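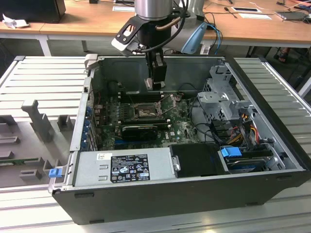 Amley Community Library, Plullcombe
Progress report to the Cestia Fund, period ending March
Prepared by Siv Halvorsen, project architect

Status

The shell is complete and weathertight except for the north rooflight, where one glazing unit was delivered to the wrong width. Strömberg has accepted the error and will supply a replacement at no charge. The reading room slab has been poured and the curing period has ended. Internal partitions are set out on the ground floor only.

Changes to the design

The entrance canopy has been shortened by 20 inches to clear the root protection zone of the existing oak. The column positions are unchanged. The children's room now opens directly onto the courtyard through a single wide door, replacing the two narrow doors shown on the planning drawings. Revised drawings have been issued to the contractor and to the building inspector.

Brickwork

Sample panel 3 was approved with a flush joint. The contractor has set aside 2000 reclaimed bricks from the old school wall for the courtyard face. Sorting is slow, and a number of the bricks have old cement mortar that does not come off cleanly. Saeed Nazari has agreed to allow these in the backing courses. 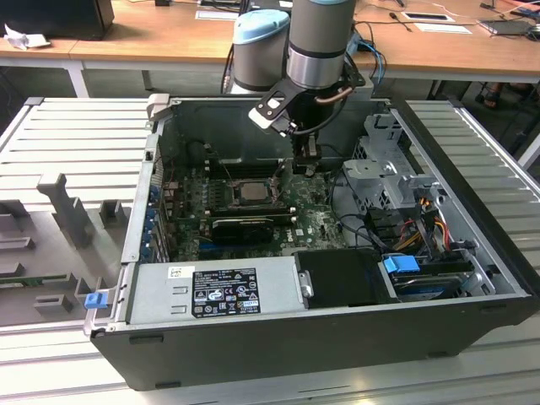 Program

The project is five working days behind the baseline. The delay is confined to the rooflight and the ceiling below it. Joinery shop drawings are under review.

Next period

Replacement rooflight unit fitted and water tested.
First-floor partitions set out.
Courtyard drainage laid before paving starts.
Decision needed from the fund on the shelving finish, oiled or lacquered.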